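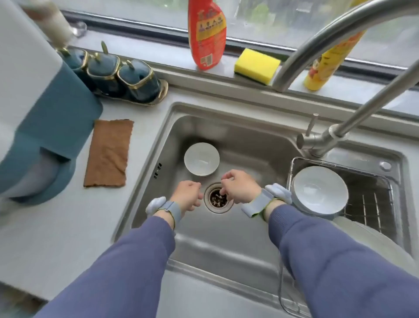

Sink station, strainer clearing, wrist straps on.

Podero wrist units and kitchen rig – checks before each session
Last updated: November

Fill in at the sink. Initial each line. Anything marked HOLD stops the session until Renji or Sirkka has looked at it.

1. Straps sit flat over the sleeve on both wrists. OK – SK
Comment: go one notch looser with knitwear.

2. Green cord has slack with the wrist fully bent, both sides. OK – SK
Comment: right cord pulled tight when reaching to the far side of the sink. Re-routed and tried again, fine now.

3. Pads firm, no movement when pressed. HOLD, then OK – RM
Comment: left pad rocked slightly. Screws nipped up, thread lock added. Check again after 6 sessions.

4. Battery case closed and seal clean. OK – SK
Comment: seal had flour in it. Wipe it before closing, please.

5. Logger writing to card, 26 GB free or more. OK – SW
Comment: old files from Thursday deleted after copying.

6. Tap off before hands go near the strainer. OK – SK
Comment: the units are splash resistant at best. Fingers only in the basket, wrists stay above the rim of the drain.

7. No knives or broken crockery in the basin. OK – SK

8. Sprays and detergent capped or nozzle turned off. OK – SW
Comment: Seung-woo asks that no cleaner is sprayed while straps are on.

9. Bench supply for the arm switched off at the wall. OK – RM
Comment: the arm stays in the workshop until the grip model can tell scraps from strainer. Not before.

10. Skin check after 14 minutes of wear. OK – SK
Comment: faint mark on right wrist, gone by the end of tea.

Outstanding: spare strap from Bravow still not here. Chiyo to chase. Label the left and right chargers.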